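Moving a pick station from hand to gripper: a working procedure

Revised 05/08/2021. Applies to the small-goods stations at Gusdale and, with the changes noted in section 5, to Bridorness.

1. Before you start

The procedure covers one station at a time. It assumes that the station picks light cartons and loose household goods, that a person has worked it by hand until now, and that the same person will stay on it afterwards. If the person is being moved elsewhere, stop and speak to the shift office first. Most of what follows depends on somebody who already knows the goods.

You will need:
the item list for the station, sorted by how often each item is picked
the damage log for the last full month
a Sekik station controller, already on the network
a bench at elbow height with a cloth or mat on it
4 clear hours with no live orders routed to the station

2. Sort the items by how they are held

Item lists are normally sorted by size or by shelf. Neither is much use here. Go through the list with the picker and put each item in one of these groups.

Group A, flat-sided and stiff. Small cartons, including most pharmacy goods. Hold across the narrow width, at mid-height or lower. The printed face should stay clear of the fingers so that it can be read without a second grip.

Group B, round or springy. Tubes, rollers, rolled socks. Hold at one end or across the middle, never on the seam.

Group C, soft or shapeless. Knitted goods, bags of loose parts. These stay with the picker for the time being.

Group D, anything the picker hesitates over. Write down what the hesitation was. At Gusdale this group began with 60 items and most of them later moved to A or B, but the notes were used again when the tray layout was drawn up.

Do not let an engineer do the sorting alone. The first Gusdale list was made that way and put blister packs in group A, where they bent.

3. Record the holds

Each item in A and B is held and moved by hand-held gripper at the bench before any automatic picking is attempted. The picker does this work. Allow a short spell of practice with goods that can be written off.

3.1 Stand the item upright. Close the fingers until both pads touch, then a little further. A carton wall that bows inward is held too hard.

3.2 Lift, pause, set down. Repeat from the left and from the right.

3.3 Repeat with another item held close by. Station trays are crowded, and a hold that only works in open space will have to be recorded again.

3.4 Log the item as done. A failed lift is logged too, with the word "dropped" or "slipped" and nothing more.

The target is 1000 lifts per station. Gusdale reached 495 in its first week, which was slower than planned — the plan had not allowed for rest. Holding a gripper at arm's length tires the wrist in a way that ordinary picking does not. Change hands or change people every half hour, and record the time as normal working time. It is not training and must not be booked as training.

4. Change the job sheet

This step is often left until last and then skipped. Do it before the station goes live.

The old sheet for a pick station lists lines picked per hour. Once groups A and B go to the machine, the person handles group C, refills trays, clears stopped picks and checks labels. Lines per hour falls sharply and says nothing about the work. Replace it with two entries: stopped picks cleared, and items returned for regrouping.

Pay grade must be settled in writing at the same time. The Rautiainen line went live without it, and pickers there spent most of August doing fault clearance on a packing grade. Two asked to go back to hand stations.

Breaks also need attention. On a hand station the picker sets the pace and can slow down. On a mixed station the machine does not slow down, so the trays must be deep enough to run through a break unattended. If they are not, deepen the trays. Do not shorten the break.

5. Changes for Bridorness

Bridorness has a higher share of pharmacy cartons, so group A is larger. Cartons with similar faces must be held with the title visible, and the label check stays with a person on every order. Bench lighting comes from the side there; draw the blinds before recording.

6. Going live

Run groups A and B on the machine for one shift with the picker present and no target set. Regroup whatever stops more than twice. Carry on adding items only when the picker agrees the list is stable, and have the picker sign the list.

Comments on this procedure go below the figure.
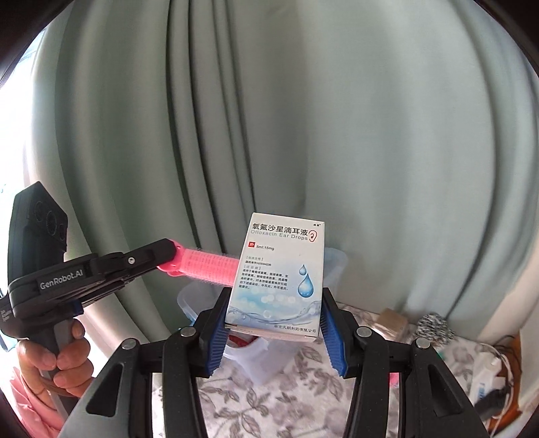
Ulla Lindqvist: Section 4 should come before section 3. We did the recording first, and by the time anyone brought out the new job sheet people had already made up their minds about what the lifts were for. I would also add the regrouping notes to the sheet by name of item, as the night shift never sees the log and keeps sending the same tubes back.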